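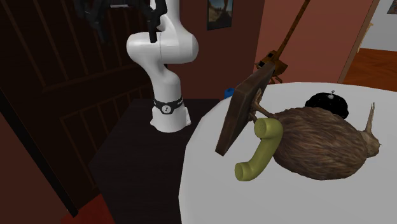
Allotment and Community Garden Waiting Lists: Changes from April

Prultallow Parish Council has revised the arrangements under which allotment plots are offered to residents. The new arrangements apply to the Neltance Lane site and to the smaller site behind Bakker Street, and take effect in April. They follow a consultation held over the winter, to which 197 households replied.

There are at present 81 plots across the two sites and 97 names on the waiting list. Some applicants have been waiting for several years, and a number have moved out of the parish in that time without telling the office. All those on the list will therefore receive a letter asking them to confirm that they still wish to be considered. A reply is needed within six weeks. Applicants who do not reply will be sent one reminder before their names are taken off.

Full plots will be divided when they fall vacant, unless the incoming tenant can show a need for the larger size. Half plots were the first choice of most households in the consultation, particularly those new to growing vegetables. Existing tenants are not affected and will keep their plots at the present size for as long as they hold them.

Rents for the coming year are unchanged. The charge for water at Neltance Lane will continue to be shared equally among tenants — the Council looked at separate meters but found the cost too high. Hosepipes may be used to fill butts and tanks before 9 am and after 6 pm only. 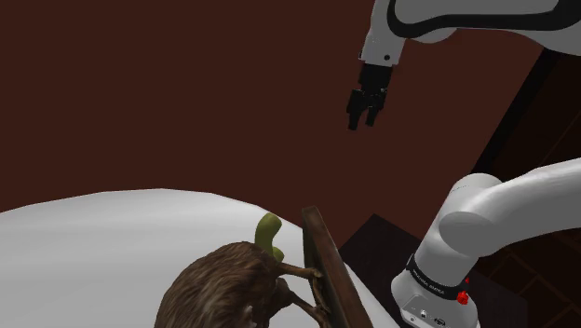

Tenants are reminded that sheds and greenhouses require written consent before work begins. Forms can be collected from the parish office or sent by post on request. Consent is normally given within a month, provided that the structure stands at least one metre from the boundary and does not shade a neighbouring plot. Bonfires remain prohibited at Bakker Street throughout the year and are permitted at Neltance Lane between November and February.

The Council has also set aside 700 pounds from the open spaces budget for repairs to the lower path at Neltance Lane, which has been difficult to use with a wheelbarrow after heavy rain. Plurkov Groundworks has been appointed to carry out the work. The lower gate will be closed for four days while the new surface is laid, and tenants should use the upper entrance during this period. Dates will be posted on both noticeboards.

Residents who wish to join the waiting list may do so at any time. Applicants must be aged 18 or over and live within the parish boundary. Proof of address will be requested when a plot is offered, and not before.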